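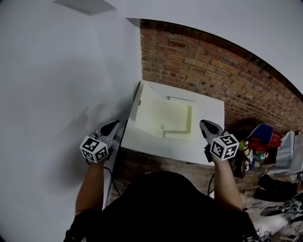 Olto to Open Second Bakery and Noodle Counter in Hidham

HIDHAM, 2023-06-10. Olto, the bakery and noodle counter on Kobzar Street, will open a second location in the former Cusitz dry goods building at the corner of Mill Road and Kobzar Street. The new shop will have 34 seats, a full bread kitchen and a separate window for takeout orders. The original shop will stay open with shorter hours.

The company signed a lease on the Cusitz building in December and has been renovating the ground floor through the spring. The building had been empty since the dry goods business moved out. Most of the work has gone into the floor drains, the gas line and a new exhaust hood. The front windows and the tin ceiling have been kept. The old Cusitz sign over the door will also stay, with a smaller Olto sign hung below it.

The first Olto shop has 20 seats and one deck oven, which has to handle bread in the morning and roasted dishes in the afternoon. Customers who come for lunch often find the rye sold out, and the kitchen has had to stop taking special bread orders on weekends. Moving the bread work to the new building will let the company bake through the day and take those orders again.

What will be served

Mornings at the new shop will be for bread and pastry. The regular list includes dark rye, a white pan loaf, a seeded wheat loaf, poppy seed rolls and a braided egg bread. Two items will be sold only at the new location: a flat onion bread baked on the oven floor, and a sour cherry bun made with fruit that the kitchen puts up each summer. Coffee and tea will be available from opening. There will be no espresso machine at first.

Lunch begins at 11 a.m. The noodle counter will serve hand-cut egg noodles with a choice of mushroom gravy, braised beef, or browned butter with farmer cheese. Dumplings filled with potato, cabbage or ground pork will be boiled to order and can be pan-fried on request. Soup changes daily. Beet soup will be on the menu every day, hot in the cold months and chilled in summer.

Dinner will be served until 8 p.m. and adds a small number of larger plates, including a roast half chicken with dill potatoes, stuffed peppers in tomato sauce, and trout when it is available. Every dinner plate comes with a slice of rye and a dish of pickles. The pickles are made in the original shop and will continue to be made there, where there is a cool cellar.

The children's menu is buttered noodles or plain dumplings, with applesauce.

Prices for items sold at both shops will be the same at each. Bread left at the end of the day will be sold at half price the next morning from a rack near the door, as it is now.

Seating and service

Customers will order at the counter and take a number, and food will be brought to the table. The shop does not take reservations for parties smaller than eight. Larger groups may reserve the long table at the back by telephone at least two days ahead. The entrance on Mill Road is level with the sidewalk, and the restroom is on the ground floor.

The takeout window faces the parking lot and will have its own line. Orders placed by phone before 10 a.m. will be ready at noon. Frozen dumplings, noodle dough and quarts of soup will also be sold at the window. The shop asks that customers bring back soup jars, which carry a small deposit.

Beer and wine will not be served when the shop opens. Olto has applied for a license and will add a short list if it is approved.

Hours and staffing

The new location will be open from 7 a.m. to 8 p.m. every day except Monday holidays, when it will close at 2 p.m. The original shop will be open for breakfast and lunch only, closing at 3 p.m. Dinner service there will end on the day the new shop opens.

With both shops running, Olto will employ 33 people. Open jobs include overnight bakers, line cooks, counter staff and a dishwasher. No experience is needed for counter work. Bakers should be comfortable with an early start and with lifting flour sacks. Applications are available at the register in the original shop and should be returned there in person between 2 and 4 p.m.

Opening week

Opening day will be announced after the final kitchen inspection and posted in the windows of both shops. During the first week, the new location will serve bread, coffee and lunch only. Dinner and the takeout window will begin in the second week.

Holders of Olto bread cards may use them at either shop. Cards printed with the Kobzar Street address remain good and do not need to be exchanged. Gift certificates may also be used at both locations.

About Olto

Olto is a bakery and noodle counter in Hidham. It sells bread, pastry, noodles, dumplings and soup made on the premises, and supplies rye and rolls to several grocery stores and lunch counters in the area. Wholesale customers will see no change in their delivery times. Wholesale orders will be filled from the new building once its ovens are in use, and invoices will continue to come from the original shop.

Press inquiries may be left at the counter of the original shop or mailed to Olto, Kobzar Street, Hidham. Members of the press who would like to visit the bread kitchen before opening should ask for a morning appointment and wear closed shoes.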